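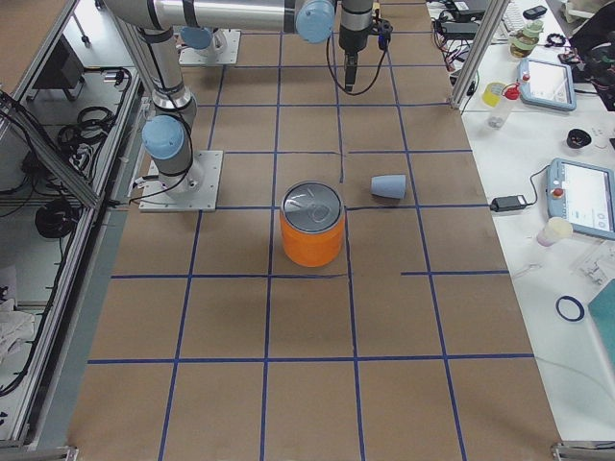 Fabric log, warm-up pants

October 1, 2023
By Dalal Twal

Wash test on the Filtholm fleece is done. Five cycles, cold, tumble low. The outer face held up and the brushed side started to pill at the inner thigh after the third cycle, same spot as the September batch. I cut a square from each leg and put them in the folder with the dates on the back.

Shrinkage is fine across the width. Length is the problem. The left leg came up shorter than the right, and I think the panels were cut from different rolls. Asked Rustgate for the roll numbers. They sent the invoice again.

Chraibi wants the side snaps back on the basketball version. I am against it. Snaps add weight along the outseam, the tape behind them doesn't stretch at the same rate as the knit, and the leg twists when the player squats. A long zipper from hem to knee gets the pants off over high-tops nearly as fast. Their answer is that the bench players like to rip them off. Fair enough, but then the tape has to be a stretch tape, and that changes the price on all 4,000 pairs. Wrote this up and sent it before lunch.

Waistband: the new elastic is better. I stretched it 100 times by hand over the bar and measured at rest — no change I could read on the ruler. Repeated at 200 and it had grown by the width of one ruler mark. The old one was already wavy at that point. Keep the new one, keep the flat drawcord, drop the metal tips. They knock against the dryer drum and one of them chipped.

Pockets still too shallow. A phone stays in when standing and slides out when sitting on a low bench. Move the bottom of the bag down and angle the opening forward. Need a new paper pattern for that, sizes medium and up first.

Color: the Cunalmont navy bled onto the white side stripe in the warm wash, and only there. Cold was clean. The care label says warm. Either the label changes or the dye does, and the label is cheaper — but people don't read labels, and team laundries wash everything together. Marked it open.

Wore the size large sample home. Knees bagged a little after the drive and came back overnight. Hem drags on the left heel.

Tomorrow: stretch tape quotes, roll numbers again, re-cut the pocket bag.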